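Stirko Pegboard Sim: gripper and controller comparison set

Version notes, data layout and known problems. Maintained by Géza Tóth. Questions about the Hundon controller go to the issue tracker, not to mail.

Summary

Simulated episodes of a single arm reaching for, and closing on, fixtures mounted on a pegboard. The set was built to compare two controllers (Hundon and Tang) on the same gripper model under the same start poses. It is not a training set for general manipulation and has not been balanced for that use.

Contents

2000 episodes in total, 1000 per controller. Start poses are matched by index: episode 0412 under hundon/ and episode 0412 under tang/ begin from the same joint state with the same fixture placement. Each episode holds:

states: joint positions and velocities, 6 arm joints plus one gripper value
actions: commanded targets as sent, before clipping
wrist: RGB from the wrist camera
meta: fixture pose, random seed, controller build, end code

States and actions are logged at 100 Hz. Wrist images are logged at a lower rate and carry their own timestamps. Do not pair by row number. Use the nearest timestamp, or the align script in tools/.

End codes

0 closed on target, force threshold met
1 closed, threshold not met
2 timeout
3 self-collision or board collision
4 solver error, episode kept for reference

Code 4 episodes should be dropped before computing any success rate. The loader does this by default; pass keep_solver_errors to turn it off.

Controllers

Hundon is a plain impedance controller with fixed gains. Gains are in config/hundon.yaml and were not tuned per fixture. Tang uses the same inner loop but reduces stiffness along the approach axis once the pads are within the contact margin. The margin is set in config/tang.yaml. Changing it invalidates comparison with the published tables.

Gripper and wrist view

The gripper model is a parallel linkage with flat pads. Linkage joints are simulated in full, which costs time but keeps the pad angle correct through the stroke. An earlier release used a prismatic stand-in, and results from it should not be mixed with these.
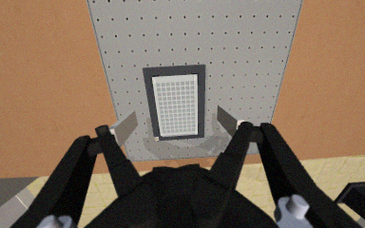 Pad angle is the quantity most users get wrong when they port the model. The pads are rigid plates pinned to the finger tips, and their tilt follows from the linkage, so it must not be overridden in the scene file. In the wrist view the two light gray plates lean in toward each other on either side of the dark gray fixture with the white grid insert, and the black links carry a small white fitting where they meet the plates. Segmentation by brightness alone will confuse plates, pegboard and insert. Use the mask IDs in meta instead.

Known problems

Tang episodes from the November build log the gripper value one step late. The align script corrects this if the build field is present.
Board friction is a single constant. Sliding contact on the board is not reliable.
No real-arm counterpart is included. The Listamport bench runs use a different pad geometry and are released separately.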